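Re: [lit-translation] Two versions of the "Salt Letters" preface

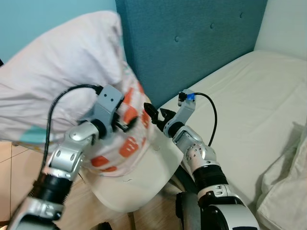

Department of Comparative Literature, Reading Group on Poets in Translation

Dear Ghassan, dear all,

thank you for the long message, and sorry that I answer only in July. I was reading the proofs of another book and could not open the Løken poems before last week.

Ghassan Twal wrote:
> I have now compared the two prefaces, the early one and the one printed
> in the Mikham edition. In the early one Løken says that he learned meter
> from his schoolteacher. In the later one the teacher is gone and he
> gives all the credit to his years abroad, when he was studying law. My
> question to the group is which preface we should translate. I am for
> the second, as it is the one he approved last. Also, does anybody know
> where the 37 short poems come from? The Mikham edition has them at the
> end without any note.

I would like to speak for the first preface. It is true that an author's last decision should have weight. But the poems in our selection are nearly all from the early notebooks, and he wrote the first preface for exactly these poems. The second preface was written for a collected volume of 482 pages, where the philosophical poems take most of the space. If we put it before our small selection, the reader will expect a thinker and will meet a young man who writes about boats and his grandmother.

There is also the question of the teacher. In the early preface there are two full paragraphs about him, and they are in my opinion the best prose Løken wrote. He describes how the teacher made the pupils say a line aloud until they could hear where it was weak. The word he uses for this, "kavik," is a dialect word and I did not find it in my dictionaries. In the poem with the title "Kavik" it seems to mean something like a knock on wood, to test if it is hollow. I would leave it in the original in the preface and also in the title, with one short note at the back. Perhaps somebody who knows the northern dialects better than I do can say if this is right.

About the short poems. I believe that they come from the magazine Judutard, which printed him regularly before the first book. I have copies of 19 of them from the magazine, and the text is the same as in Mikham except for punctuation. In Judutard almost every line ends without a comma. In Mikham the commas are everywhere, and I suspect the editor. The others I could not find. It is possible that they were in the issues which our library does not have, from the last two years of the magazine.

Some small remarks on the draft translations, in the order of the file:

"Harbor, Morning": the second stanza has "silent" twice. In the original these are two different words, the first is for a person who does not speak and the second for a place. Maybe "quiet" for the second.

"To My Brother at the Mill": I like this one very much. Only the last line is too long for me. The original has four beats and the English has six.

"Letter 54": the draft says "the law of the heart." I think the joke is lost. At that time he was opening his law office, and the word in the original is the one for a paragraph in a legal code. "Section" would be dry, but he wanted it dry.

"Kavik": see above. The rhyme in the first four lines cannot be saved, I tried for one whole evening. I would prefer no rhyme to a forced one.

I can make a clean copy of the early preface with line numbers, so that we all quote from the same text. My copy is a scan and two pages are hard to read at the inner margin, where the binding is tight. If Ghassan has a better one, please send it to me directly and not to the list, the list does not accept big attachments.

One more thing. In the draft introduction it is written that Løken "abandoned" the law for poetry. This is not correct. He kept the office for many years and complained about it in his letters, but he kept it. I suggest "neglected."

With best regards,
Štěpánka Baláž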